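How do I keep a shared work table from filling up with odds and ends?

Asked by Eusebio Barroso

Hi everyone, I hope this is the right place for this. We have a wooden table next to our computer desk that is supposed to be clear space for whatever project is going on. It never lasts! I tidy it in the morning and by 2 in the afternoon there's a tape measure on it, the stapler, a cloth in a heap, and one of those clear plastic clamshell boxes that I can't bring myself to throw out. The desk behind it is just as bad, with two keyboards and a laptop all fighting for room. 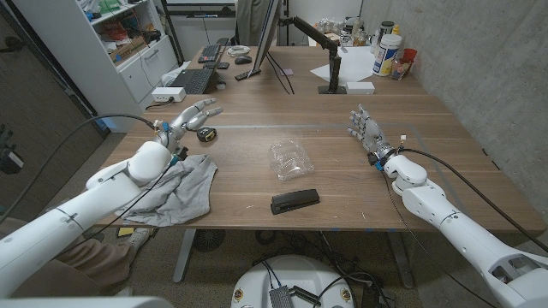
We do have white shelves in the same room, but they've filled up with cardboard boxes and I hate to start stacking more in front. Would a drawer organizer help, or do I need to get stricter with myself and everyone else? I'd love to hear what has worked in your house or office.

Manee Chareonsuk

Oh, I feel for you, Eusebio, my sewing table was just like this for years. Start with the shelves, even though it's the table that bothers you. Go through those boxes, flatten any empties, and free up one shelf at hand height. Then give the stapler and tape measure a shallow tray there, and leave the tray open on top (mine had a lid and we all just set things down beside it). Hang the cloth on a hook. As for the clamshell, keep it if you have small screws or clips to put in it this week, otherwise let it go, dear!

Dusham

get rid of one keyboard. you'd be surprised how much stuff lands on the table when the desk is full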